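Old desktops for the Prarnwood lending pool: strip, dust, CPU, memory
Board: Hardware > Repair and reuse

plultier_bench
Posted 14:10

We have 11 donated desktops to get ready for Prarnwood in July. Most are Dell towers, with a few odd boards among them. The plan for each one is: side off, photograph the inside, memory out, dust, check the socket, fresh paste, memory back, eight hours of memory test. I would like comments on the order before I write it up as a sheet for the bench.

Two points I am unsure of. First, whether the graphics card should come out before the dusting. Second, whether there is any case for lifting the processor if the machine already boots and the temperatures are sane.

ohm_and_away
Posted 14:32

Card out first. You can't get a brush under the shroud with it fitted, and the dust you move from the board ends up in the card's fan.

On the processor, leave it alone. Every time the load plate is opened there is a chance of dropping something on the contacts. If idle temperatures are normal, clean the heatsink fins and stop there.

fogh
Posted 14:51

Disagree with the second part. These are donated machines of unknown age. The paste will be hard whatever the idle reading says, and idle tells you nothing about load. If the heatsink is off anyway you have broken the joint and must redo it.

Lifting the chip itself is a separate question from redoing the paste. Paste can be cleaned off with the chip clamped in the socket. I only lift it if there is paste over the side or if a memory channel is missing.

ohm_and_away
Posted 15:04

That is fair as far as it goes, but the original question was about lifting the chip. We agree on that.

plultier_bench
Posted 15:20

Photos from the bench.
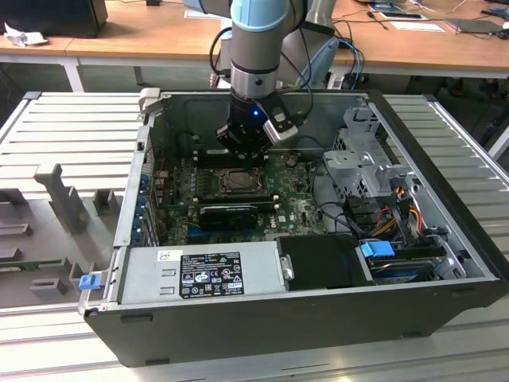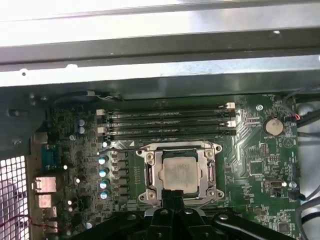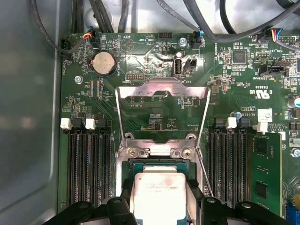 Draft order of work

1. Mains lead out, hold the power button for ten seconds, case on its side with the open side up.
2. Photograph the cabling before touching any of it.
3. Graphics card out, then memory. Note which slots were filled.
4. Brush and low-pressure air. Hold the fans still.
5. Heatsink off. Clean the heat spreader with isopropyl and a lint-free cloth, chip still clamped.
6. Chip out only if step 5 shows paste over the edge, or if the fault list says so.
7. Paste, heatsink, memory, card.
8. Memory test.

slotwise
Posted 15:41

First photo: the Dell board is dusty enough that I would do step 4 twice, once before the card comes out and once after. Otherwise you drag it all across the slot contacts.

Second photo: there is residue on the heat spreader. Isopropyl first, and if it does not shift, leave it to soak for a few minutes. Don't scrape with anything metal.

Third photo: with the load plate up, look across the socket with a torch at a low angle before the chip goes in. A bent contact shows as a break in the pattern. Lower the chip straight down and don't slide it.

fogh
Posted 15:58

Also on the third one, you have a single module in the outermost slot on the right-hand bank. Check the board manual before adding any more. The latch colours alternate black and white, and on boards like that the colour normally marks the fill order, but which colour goes first varies by maker.

ohm_and_away
Posted 16:07

Fill order is printed on the inside of the side panel on a lot of office machines. Quicker than finding the manual.

fogh
Posted 16:15

On the last batch of 10 I did for Flellholm, 7 had the wrong panel fitted. Someone had swapped them round in storage. Use the manual.

plultier_bench
Posted 16:40

Changes made: step 4 split in two, torch check added to step 6, manual reference added to step 7. Panels will be labelled with masking tape as they come off.

Still open: is eight hours of memory test enough, or should it run overnight?

slotwise
Posted 16:52

Two full passes. The time depends on how much memory is fitted, so a figure in hours is not much use on the sheet.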